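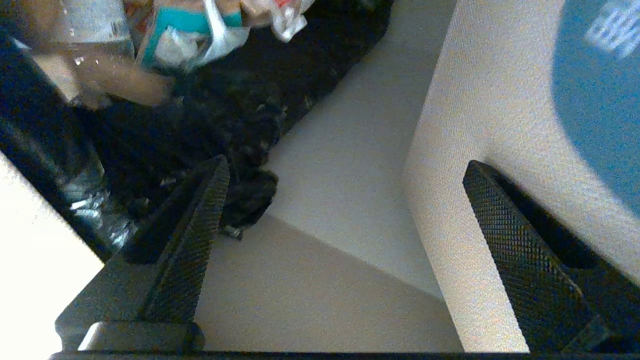 Bins with lids are where good intentions go to be forgotten, a reader in Stindthorpe wrote to tell me after my last piece on tidying, and she would sooner have the heap on the floor where she can keep an eye on it.

I have some sympathy. A heap is at least frank. Black fabric or bags at the bottom, crumpled wrappers on top, a plastic bottle keeping them company – you know where you stand with it, which is usually in it. I kept one going for most of a winter when I lived in Drevow, and I never lost anything in there for longer than 5 days. My scissors, on the other hand, were put away sensibly in June and have not been seen again.

All the same, I have gone over to the other side. The trouble with a heap is that it recruits. Put down one empty packet and by the weekend it has friends, and then a carrier bag moves in to give the whole thing a roof. My sister-in-law calls this the floor shelf, and hers now has a postcode.

What I want from storage is very little. It should be open at the front, so that I can't pretend I haven't seen it, and the bins should match, so that the mess inside looks like a decision.

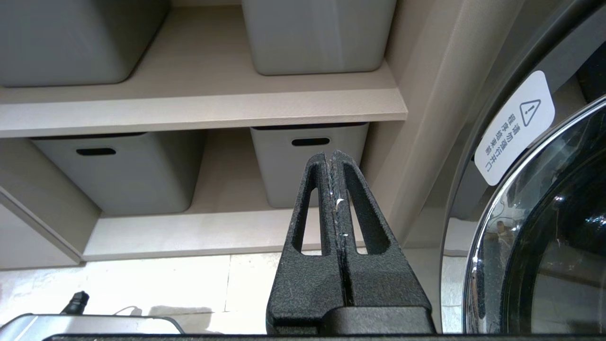

Grey bins on open shelves, pale wood-grain finish.

Noonan, the shop I go to in Germont, will sell you a set of bins for 124, and a label maker if you look weak. I declined the label maker. A label is a promise, and the one on my old box said BATTERIES for 7 years while it held string. I did buy the bins. Two are still waiting in the hall, with a few wrappers round them already.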